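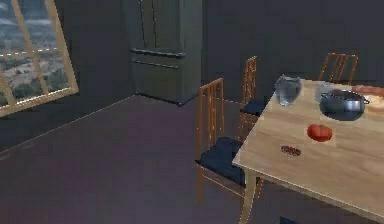

Issue 10

Word lists > Household > Tendby Home Words

Tendby Home Words: README

Reading time: 4 min

Tendby Home Words is a collection of the everyday words people use for the rooms, fittings and odd corners of their homes. Think of the cupboard under the stairs, the bit of carpet outside the bathroom, the drawer where the string lives. It holds 400 entries, each with the word, its meaning, a sentence someone said or wrote, and the place they learned it. We love this stuff, and we hope you'll find a word in it that your gran used and you'd clean forgotten!

What's in the folder

words.csv is the main list, one entry per line.
sentences.csv has the longer quotes, matched to the main list by entry number.
places.csv gives the towns and villages, with the spelling each speaker preferred (we've kept the odd ones).
changes.txt records what moved between issues.

All the files are plain text in UTF-8. If accented letters come out as question marks in your spreadsheet, use the import menu and choose UTF-8 there. Double-clicking the file often goes wrong.

The columns in words.csv

entry: a number that never changes, even when an entry is removed.
word: as the speaker would spell it.
meaning: in plain English, kept short.
part: noun, verb or phrase.
room: kitchen, hall, bedroom, outside, or blank where the word could belong anywhere.
learned: childhood, marriage, work, neighbours or unknown. "Marriage" has turned out to be a wonderful column. So many people picked up their word for the draining board from a mother-in-law.
sure: yes or no. A "no" means the speaker wasn't certain they had it right, and we didn't want to tidy that away.

How the words were gathered

Halldóra Eskildsen started the list with a notebook left on the counter at the Malinowski bakery, and it filled up in one November. After that came postcards, phone calls and a very lively evening at Grokeck Hall, where an argument over "press" and "cupboard" ran on until the lights were switched off. Sekar Sitompul typed up the cards. Endang Pasaribu checked every sentence with the person who gave it, where that person could still be reached.

We asked everyone the same opening question: "What did you call it at home?" We didn't offer choices, so the answers wander, and some of the best entries came from people answering a different question altogether.

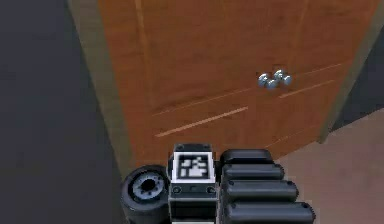 A wooden door with a silver handle.

Doors and the words around them

Doors get their own short section because they brought in so many verbs. People snib them, sneck them, put them to, put them on the latch and leave them on the jar. Entry 100 is "put the wood in the hole", which several speakers claimed as their own family's joke. It's listed once, with all their sentences kept.

If you only have time for one part of the list, sort by room and read the hall entries in order. They're a joy.

Known gaps

Gardens and sheds are thin. Flats are thinner still: most of our speakers grew up in houses, so words for shared landings, bin stores and lifts hardly appear. Speakers under 30 are few, and we'd dearly like more of them. Words from other languages are included where the family used them while speaking English, and Tadeusz Kwiatkowski is working through the Polish ones now.

Please don't use the list to say where a word "comes from". It tells you where one person learned it, and people move!

Using and adding to it

You're free to copy, print, teach from or change the list, as long as you name Tendby Home Words and the issue number. To send a word, write it on a card with a sentence and the place you learned it. Corrections go to Zdzisław Makowska, who also looks after the spellings in places.csv and is always pleased to hear about a missing accent.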